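Tostley has released update 7 for Troller, its fishing simulation for PC and consoles. The patch adds 261 lake maps converted from the older Idik engine and raises the limit on saved boats to 200 per account. Load times on the Khosravi map drop to seven seconds on the test build — the previous version needed a full restart between lakes. Save files from earlier versions convert on first launch. 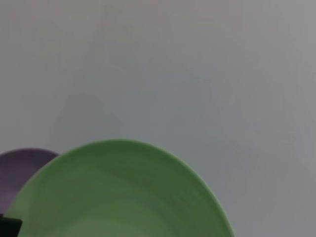
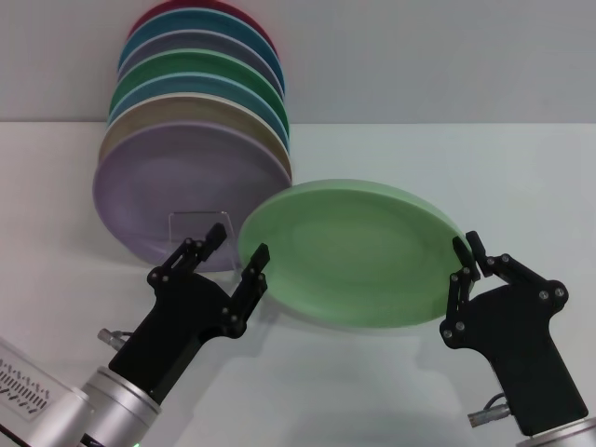
Keyvan Heydari commented that the boat limit matters less to him than the missing controller remapping, which he has wanted since January.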